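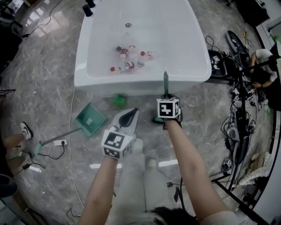

*Bottle pickup with two hand-held grippers, basin on the floor.*

## Hand-held demonstrations: workshop tips for clear bottles

Notes for anyone recording pick-and-place demonstrations with the Mulo hand-held pair. They cover setup, grip, pacing and cleanup. Remote-control recording on the Bremik arms is treated briefly at the end.

### Before recording

- Wipe the printed faces of both marker cubes with a dry cloth. Fingerprints on the black squares cause more lost tracking than poor light does.
- Check that each cube is tight on its handle. A cube that turns by a few degrees will spoil every demonstration recorded after it moved.
- Open and close each gripper 5 times and watch the fingers. They should meet evenly along the pad.
- Turn off any lamp that puts a bright spot on the inside of a white basin. Clear plastic against glossy white is hard enough to pick out under even light.
- Tape cables flat or route them behind you. Sleeves should be pushed up past the wrist.

### Setting out the bottles

Use bottles with the caps on. An uncapped bottle flexes when squeezed, and the arm will later learn a grip width that does not suit a closed one. Colored caps and labels help, as they give the vision model an edge to find on an otherwise transparent object.

Lay the bottles on their sides and change the arrangement for every run. People tend to rebuild the same pattern without noticing. Turn some caps toward you and some away, and let a few bottles touch. Bottles resting over a drain roll less than those on the open floor of the basin, so include both.

### Grip and approach

1. Start with both fingertips outside the basin and in view. Hold still for a slow count of 3.
2. Bring one gripper in over the rim. Keep the marker cube facing the head camera and turn at the shoulder if the wrist would hide it.
3. Close on the body of the bottle, between the label and the shoulder. Avoid the cap. It is small and round and slips out of the pads under side load.
4. Lift straight up until clear of the rim, then move sideways. Dragging a bottle across the rim teaches the arm to do the same, with more force.
5. Release fully before withdrawing. Half-open releases are the most common reason for a rejected run.

Use the second gripper to steady neighboring bottles only when they would otherwise roll. If it has no work to do, park it near the front of the basin where its cube can still be read.

### Pacing

Move at half your normal speed. Do not stop in mid-air to think; a pause in the recording becomes a pause in the learned motion. If you miss a grasp, back off a hand's width and try again in the same run. Recoveries of this kind are useful. Fumbling for longer than that is not, and the run should be restarted.

Our current bottle set holds 1,848 accepted demonstrations. The first 192 were recorded before step 1 was in use and have to be trimmed by hand.

### Remote control

The Bremik arms are driven from the Besach handles. The hand-held tips above apply, with these changes:

- Lower the arm in two stages: fast to just above the rim, slow from there down.
- Expect a short lag. Stop your hand early and let the arm arrive.
- Do not push a fingertip against the basin floor to feel for contact. The handles return no force, and the pads wear quickly.

Remote runs take longer than hand-held ones. Keep them for positions where the arm's elbow matters, such as reaching under a shelf.

### Afterward

Bend pads back to shape before storing the grippers. Replace a pad once the curve no longer springs back. Wash the basin with dish soap and dry it fully, as water drops show up as false edges.

Log dropped bottles in the notes field with the run number. Spare pads and printed cube faces are in the Bianchini drawer unit. Ask Hanna Adamczyk before reprinting faces; the code numbers must match the tracking file.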